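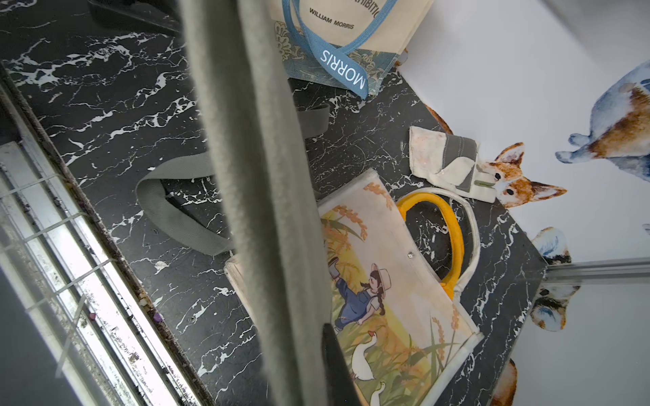

Stanon hand-held teaching gripper, two months in

Posted 25 Nov 2024

Short version: keep it. Four stars. Would be five if the strap mount didn't drift.

What it is. Grip with a trigger, two padded fingers, small camera at the wrist. You do the job by hand holding it, the software turns your moves into something the arm can learn from. Same fingers bolt onto the arm after, so the view matches. Paid 780 for the kit, no arm. Arm is a Raseo we already had.

What I use it for: soft stuff. Canvas totes, straps, small folded fabric things. Bags are a pain. Handles flop. A rope handle and a padded handle on the same bag want totally different grips, and webbing just curls up wherever it feels like.

Setup
Easy enough. 15 minutes, most of it charging. Calibration card is flimsy, tape it down. The quick start sheet skips the part where you zero the trigger. Do that first or every demo comes out with the fingers half shut and you get to throw the whole batch away. Ask me how I know.

Fingers
Best part. Soft pads, wide, they hold canvas without bunching it. Thin woven strap is harder. You have to come in low and flat, pinch, then lift slow. Rope is fine. On a slick surface the pads drag a bit, I've learned to hover and then drop.

Camera view
OK, not great. One finger sits really close to the lens and goes to a big gray blur, and it covers a good chunk of whatever you're going for. I now tilt a little before each grab so the handle stays in view on the right of it. Helps alot. Busy prints haven't been a problem so far, and my stuff is all over the place, from a William Morris tote on black marbled pattern to one with a girl and ducks on it.

By hand vs remote
Tried both. The remote option is the Zorkivell controller, sold separate. With remote you're driving the real arm, so you never teach it a move it can't make. Slow though. And my wrist gets stiff. By hand I got 13 clean demos in the time it took to do a few by remote. Hand held wins for quantity. Remote for the fiddly last bit, like getting a finger under a strap that's lying flat.

Software
Meh. Nair is the app it ships with. Trimming works. Search doesnt. At 2336 clips the list got really laggy and I had to split it into two projects. No undo on delete!! Back up first.

Gripes
- strap mount drifts, recheck it every session
- trigger spring too stiff for small hands
- spare pads only come in one size
- fan noise

Buy it? If you teach an arm to handle cloth or bags, yes. Hard boxes only, get something cheaper.

Will update when the new pads come. They said May.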